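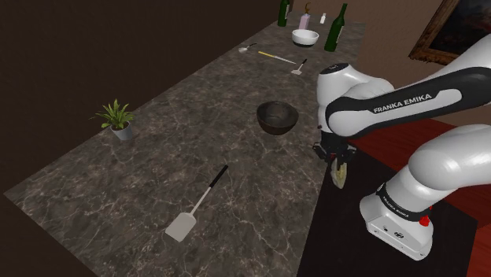 What happens to the people in a kitchen when a robot arm comes to work there?

Most of them keep working, but their days get rearranged. The arm takes over some of the picking up and putting down, and the people do more checking, fixing and deciding.

Robots and Your Lunch
A Flovia page for curious readers

Trevaskis is a big kitchen in Flotthorpe. It makes lunches for schools, which means 3,000 meals a day, and at least one kid per school who says it smells funny. There are 28 people on the kitchen staff. They chop, stir, wash, pack, and argue about the radio.

Last November they got a robot arm. It runs on a set of instructions called Himeo. Instructions for a computer are called a program, and a program is a bit like a recipe, except that a recipe can say "add a pinch of salt" and trust you to know what a pinch is. Himeo would like that in numbers, please.

What does the arm do all day?

It picks things up and puts them where they belong. You have been able to do that since you were a baby, so it may not sound like much of a job. Try it wearing oven mitts, with one eye closed, using only two fingers. Now you are getting closer.

A robot's hand is called a gripper. This kind has two fingers that come together from opposite sides. Squeeze too softly and the thing drops. Squeeze too hard and you have crumbs, or juice. A smooth bottle, a wide bowl and a spatula lying flat on a counter all need to be held in different ways, and the robot has to work out which is which before it grabs.

Where does a robot learn?

Some of its practice takes place in a pretend kitchen inside a computer. The counter is pretend, the bowls are pretend, and so is the arm. It can drop a pretend bowl all afternoon and there is nothing to sweep up. (Please do not try this argument at home.)

The real kitchen is harder. Floors get slippery. Somebody leaves a ladle where the ladle never goes. A person steps around it and mutters. A robot may simply stop and wait, with a small light blinking, until a human comes to help.

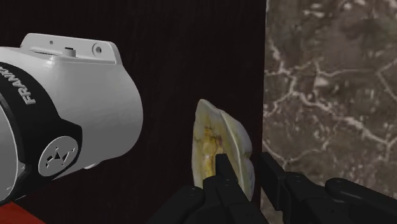 One of the packers told us that the arm had not made her work easier at first, just different. She used to lift trays all morning and go home with sore shoulders. Now her shoulders are fine, but she spends part of the day watching a screen, and she finds that more tiring than she expected. She also misses talking to the person who stood across from her, and says the arm is not much of a chatter.

That is worth thinking about. When a machine takes over a job, it can take the boring part, the heavy part, or the part somebody liked. Sometimes all of those were the same part.

So who does what now?

At Trevaskis, the arm does the same small move again and again. It doesn't get bored, or if it does, it has kept quiet about it.

People taste the soup. A robot has no opinion about soup.

People also decide when something looks wrong, clean the gripper, and teach the arm about new things. Each new kind of container means more practice, and the kitchen has 33 kinds. Whoever ordered that many was not thinking of the robot.

Two workers took a course that lasted 20 days and now look after the arm full time. Their old jobs on the packing line were not filled again. Nobody was sent home, but there are fewer places on that line than there used to be, and some of the staff worry about what comes next. Grown-ups disagree about whether this is a good trade. You are allowed to disagree too.

Words to know

Automation: getting a machine to do a job, or part of a job, that a person used to do.

Gripper: the robot's hand.

Simulation: a pretend version of something, made with a computer, used for practice.

Try this

Pick one chore you do at home. Write down every single move in it, as if for a robot. "Set the table" does not count as one move. Where are the forks? Which way up does a plate go? What if the cat is on the table?

Keep your list. If it fits on one page, check it again for the cat.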